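Drei Kästen auf einem weißen Tisch

Kimutai Kimaro sortiert seit vier Jahren, was andere in eine einzige Kiste werfen würden. Bei Murkedard betreut er die Ordnung im Kleinteilelager, und wenn er über Kästen spricht, geht es schnell um Randhöhen und Farben. »Ein Kasten muss flach genug sein, dass man von oben sofort sieht, was fehlt«, sagt er. Tiefe Behälter habe man im August alle abgegeben.

Geblieben sind Kunststoffkästen in wenigen Farben. Blau steht bei ihm links, Rot in der Mitte, daneben der durchscheinend weiße. An der Reihenfolge wird nichts geändert, auch wenn ein Kasten gerade leer ist. »Wer den Griff einmal gelernt hat, schaut nicht mehr hin.«

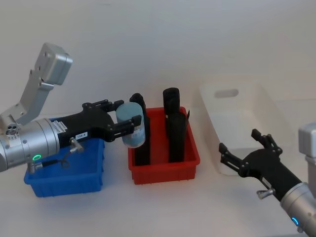 Der hellblaue Zylinder über dem roten Kasten, links davon der blaue.

In der Liste, die Kimaro mit seinem Kollegen Shahram Ahmadpour führt, stehen 251 Artikel. Mehr als 15 davon sind zylindrisch, und die machen die meiste Arbeit. Eckige Teile bleiben liegen, runde rollen. Ahmadpour wollte deshalb zunächst Einsätze von Brundik anschaffen — Kimaro war dagegen. »Dann passt in jeden Kasten nur noch eine Sorte. Das Lager wird dadurch doppelt so groß.«

Man einigte sich auf eine einfache Regel: Runde Teile werden über dem Kasten gehalten und erst kurz über dem Boden losgelassen. Kleine Stücke gehen zuerst hinein, größere kommen an die Wand. 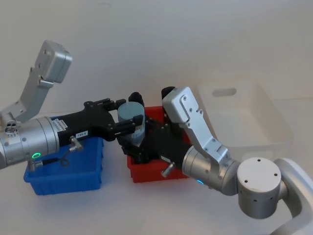
Kleiner grauer Zylinder über dem roten Kasten.

Beschriftet sind die Kästen bei Murkedard nach Vorgabe der Liste, nicht nach Lieferant. Ob etwas von Cunha oder von Orkex kommt, spielt beim Einräumen keine Rolle. Nur bei Reklamationen sei das lästig, räumt Ahmadpour ein, dann müsse er in den Lieferscheinen blättern. Kimaro sieht darin kein Problem. »Das kam bisher 2-mal vor.«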